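Stillgate at the Osolby office: February gallery

Jeritz has been handling returned office equipment for other companies for a long time. Phones, docking stations, cables, headsets. They come in, they get opened, sorted, wiped down, tested and packed again. Until last year all of that was done by hand at the Osolby site. Stillgate is the name of the project that is moving part of it to robot arms, and this page is the gallery for it. Each update has a few notes first and then the photography from that month.

The February update comes from the upstairs office. The sorting floor has its own page.

What changed on the floor

Two arms now do the first sort. They lift items out of the incoming trays and put them in bins by type. They do it slowly. A practiced person is faster on almost everything except power bricks, which the arms pick up well and people are tired of picking up.

Before Stillgate there were 16 people on the sorting benches across both shifts. There are still 16 people on the payroll, but three of them no longer sort. They spend most of their hours on what the company calls demonstration work, meaning they do a task with a gripper held in the hand while it is recorded, and the recordings are used to train the arms. It was offered to everyone on the benches. Some said no. Živko Perić said no twice and then asked to be put on the list in January.

"I did not want to teach the thing that takes the bench," he said when we asked him about it. "Then I watched it try to pick up a headset by the ear pad over and over, and I thought, well, somebody should show it." He still does the early sorting shift when they are short.

What the work is like

A session is 20 minutes, then a break. That was set after the first month, when people were going for an hour or more and coming back with sore wrists. The gripper is heavier than it looks, and it is held out in front of the body for much of the time. Yara Tarawneh, who has done it longest, keeps a folded towel on her desk to rest her forearm on between takes. She also wrote most of the one-page guide that new people get. A few lines from it:

Close the fingers all the way before you start and open them all the way when you finish.
Move the way you would if you were a little tired. Fast hands make bad recordings.
If you drop something, keep going and pick it up. Do not start over.
If somebody talks to you, stop and mark the take.
Drink water. The office air is dry.

The third line caused an argument. The engineers at first wanted clean takes only, and takes with a drop in them were thrown out. Yara's view was that things get dropped on a real bench all day long and that an arm which has never seen a dropped cable will not know what to do with one. The drops were kept from then on. It also made the sessions easier on people, who had been getting tense about small mistakes.

A good session gives 55 usable takes. Most are not good sessions. The count goes up on a whiteboard by the kitchen and for a while it had names next to it. The names came off in January after Kagiso Kekana raised it with the shift lead. He was at the top of the board at the time, so it was hard to say he was sore about it.

Pay and hours

This comes up whenever we talk to people from other sites, so it goes here in plain words. Demonstration work is paid at the same rate as testing, which is one grade above sorting. The hours are daytime only. For people with kids in school that has been the main attraction. For Kagiso it was a problem, because the night premium was part of how he paid his rent, and the raise in grade does not cover all of it. He has kept one foot on the late shift for that reason. The company has said it will look at this again in the spring. It said the same thing in the fall.

Nobody has been laid off under Stillgate. Two people who retired last year were not replaced, and people on the floor do bring that up. When the agreement was signed, the promise was that no one would lose a job to the arms before the end of the contract with the main customer. What happens after that is not written down anywhere we could find.

The people on the other end

The arms and the training come through Hattar, a small firm that Raghda Hattar runs out of the next town. She is on site most weeks and eats lunch with the bench crew. Her firm does not get to see anyone's individual numbers, which was a condition from our side, and she agreed to it without much back and forth.

We asked her what has been harder than expected. "Labels," she said. "A sticker that is peeling. A person pushes it flat with a thumb and does not know they did it. Then I watch the recording and there is the thumb, and the gripper has no thumb." They have been going over small habits like that with the demonstrators, one at a time. There is a list and it is long.

Jhonatan Muñoz keeps the list. He was a tester before and still thinks like one - he wants to know which item failed, in which tray, at what time. His job did not exist a year ago and it does not have a proper title yet. On the schedule it just says "Jhonatan." He spends mornings walking the floor when the arms are running and writing down each time somebody has to step in. Afternoons he goes upstairs and works out with the others what should be recorded next. He says the part he misses is finishing things. A tested phone goes in a box and the box leaves. The list only gets longer.

Things that did not work

The headphones. The arms' bench was first set up with a warning tone on every pick, and people on the neighboring benches began wearing ear protection to get away from it. The tone now sounds only when an arm is about to start after a stop.

Rotating everyone through demonstration work for a day each. It sounded fair, but a day is too short to get used to the gripper, and the recordings from those days were mostly not used. People felt their time had been wasted, and it had.

The suggestion box for the arms. It got a lot of suggestions and most of them were about the parking lot.

Coming up

Cable coiling is next. Živko has been asked to lead it, as he has coiled more cable than anyone else in the building and has firm opinions on the right way. The older packing line stays manual for the whole year. If you work at another Jeritz site and want to come and try a session, talk to Yara. Come after 10 in the morning, when the early shift has had its break and there is somebody free to show you around.

February, upstairs office

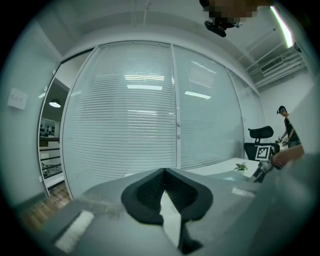 Hand-held gripper at the desk by the glass partition, blinds closed. The marker card is on the office chair.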